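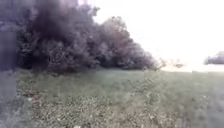 Minutes of the Bradthorpe Pharmacy Network members' meeting, May 2018. The meeting opened with Kerstin Sæther in the chair. Members were reminded that the health fair will go ahead on the grassy field beside the trees, and that stores wanting a blood pressure table should give their names to I-seul Pyo.

Present: Kerstin Sæther (chair), Fabrice Gilbert, Ye-rin Cheon, Arash Shirazi, I-seul Pyo (minutes).
Apologies: none.

1. Minutes of the March meeting
Approved with one correction. Under item 4, "delivery fee" should read "dispensing fee."

2. Medicaid dispensing fee
Fabrice Gilbert reported on the draft rule. The comment period is still open. The draft keeps the present fee for stores filling more than 200 prescriptions a day and leaves the rate for smaller stores to be set later. Members felt the smaller stores should not have to wait. Arash Shirazi asked whether compounded prescriptions were covered. Fabrice Gilbert said the draft does not mention them and he would raise it in the letter.
Agreed: Fabrice Gilbert to write a comment letter and send it to members for changes before it is filed.
Agreed: stores willing to share cost figures will send them to him directly. Figures will be combined and no store named.

3. Audit notices
Ye-rin Cheon said two stores had received desk audit letters from Brustivow, the claims auditor for the Ngubane plan. Each letter gave 14 days to reply and asked for signature logs and original prescriptions. One store was asked for records on 100 claims. She has asked Brustivow for a longer reply period and has had no answer. Kerstin Sæther asked that any store getting a letter send a copy to Ye-rin Cheon the same day, with patient details removed.
Agreed: Ye-rin Cheon to write again and copy the plan's provider relations office.

4. Immunization records
Arash Shirazi has been testing the Vimia link to the state registry at his store. Flu and shingles records go through. Pneumonia records are rejected when the lot number has a dash in it. Vimia has been told. Fabrice Gilbert asked about cost, and Arash Shirazi said the quote was per store with no group rate. No decision was taken.
Agreed: Arash Shirazi to ask for a group quote.

5. Drug take-back box
The sheriff's office will empty the box at the Main Street store every other week. I-seul Pyo has the new sign. Needles are still not accepted.

6. Other business
Ye-rin Cheon asked for the wholesaler contract to be put on the next agenda. Agreed.

The chair will send out the date of the next meeting by email.

Minutes taken by I-seul Pyo.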